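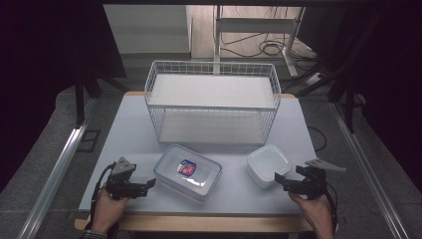
Storing paperbacks and anthologies at home

Paperbacks fail at the spine and at the page edges. Both kinds of damage come mostly from poor storage, and most of it can be avoided with ordinary shelving and a little checking.

Shelf load

Weigh a short run of books on the kitchen scales before filling a shelf. A 300-page paperback of short stories in the larger format weighs 371 g on ours. Multiply by the number of copies and compare the total with the rating given by the shelf maker. If no rating is given, keep heavy hardbacks on the lowest level and put paperbacks higher up.

Upright or flat

Stand books of similar height together. A tall book beside a short one has no support at the top and its cover will bow outwards. Shelves should be full enough that the books stay vertical, but a single volume should slide out without force. Grip it by the middle of the spine, after pushing back the books on either side. Do not pull on the top of the spine.

Very thick anthologies are better stored flat, in stacks of 2 or 3, largest at the bottom.

Damp

Leave a gap of 2 cm between the books and any outside wall. Cellars, lofts and garages are unsuitable for anything you wish to keep. A cheap humidity meter on the shelf should read between 40 and 55 per cent. Readings are usually highest in our house in June, when the windows are open after rain.

If a book has become damp, stand it on end with the pages slightly fanned, in moving air, away from radiators. Put sheets of plain kitchen paper inside the covers and change them every few hours. Glossy pages stick together as they dry and need paper between every leaf.

Labels and lists

Do not put adhesive labels on covers. Stunotex paper slips can be tucked inside the back board and leave no residue. Write on them in pencil.

For the list itself, a plain spreadsheet is sufficient. Ours holds 2,254 entries, one row per story, with columns for title, author, editor, volume and shelf. Listing by story takes longer than listing by book, but it shows which collections repeat the same material.

Cleaning

Dust the top edge with a soft, dry brush, working from the spine outwards with the book held shut. The Faswood brush is wide enough for most paperbacks. Marks on laminated covers can be wiped with a barely damp cloth. Uncoated covers should only be rubbed with a soft white eraser, in one direction.

Last revised Jul 28, 2019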